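PACKAGING AND SURFACE: THE PSYCHOLOGY OF BACKGROUNDS
Week 3 handout, Visual Communication for Small Business
Revised 2023-11-18

Bring this to the tutorial. Last term several copies were left on the tram, where I hope they did some good.

1. What a background does

We tend to talk about colour as though it belonged to the object. The catalogue says "charcoal" and we nod. But a charcoal kettle on a white page and a charcoal kettle on a teal page are two different kettles as far as the buyer is concerned, and the second one generally costs more. The background sets the apparent lightness of whatever stands on it, tells the eye where the edge is, and suggests a price bracket before anyone has read a word.

The technical name is simultaneous contrast. A mid-grey looks darker on a pale ground and paler on a dark ground. Put it on a strongly coloured ground and it picks up a faint tinge of the opposite hue, so neutral grey against blue-green may lean slightly warm. You can test this with paint chips from the hardware store. Please buy something while you're there — they have started to recognise our students.

2. Figure and ground

A viewer sorts a picture into the thing and the stuff behind the thing. Three cues do most of the work for our purposes: difference in lightness, difference in sharpness, and enclosure (the smaller, surrounded area usually wins). When they agree, the sorting is instant. When they disagree you get the Kukier biscuit tin, reproduced in your reader, on which a good many people see a vase and one student in every intake sees a moose.

Dark subjects are the hard case. A highlight along an upper edge may be the only thing telling us that a surface turns a corner. Lose it and a solid form goes flat. Keep too many and everything looks like it has been oiled.
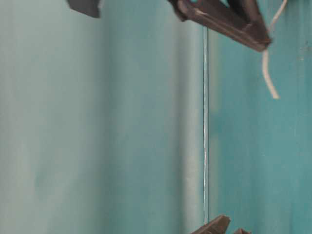
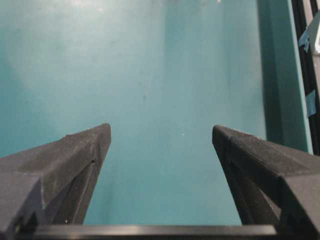 Fig. 3. Dark forms with blunt, wedge-like shapes. Compare the blurred teal ground in the first with the surface texture in the second.

3. Case study: Jurholm and the wrong green

Jurholm made enamel bakeware and sold it by mail order. For its January catalogue the firm moved every product from a cream ground to a deep green one, on the advice of a consultancy called Stukari, whose report ran to 437 pages and mentioned casserole dishes twice. The green was handsome. It was also close in lightness to the company's bestselling range, and the dishes sank into it like stones into a pond. Orders for that range fell. Orders for the white range, which had been on its last legs, went up so sharply that the factory ran out of lids.

Stukari described this as a successful repositioning. Discuss.

4. Lightness first, hue second

Convert your layout to greyscale before you fall in love with it. If the product disappears, no amount of expensive ink will bring it back. Printers Mendonça used to keep a grey proof pinned beside each colour one, a habit worth stealing. Their ink, sadly, was never quite the colour on the label.

5. For the tutorial

Find two packages for the same sort of product, one cheap and one dear. Photocopy both in black and white and mark where the figure separates from the ground, and where it doesn't.

Write up to 1000 words on the Jurholm catalogue. Say what you would have done with the green, bearing in mind that 45 pallets of it had already been printed.

Reading: chapters on contrast and edge perception in the course reader. The chapter on beige is optional.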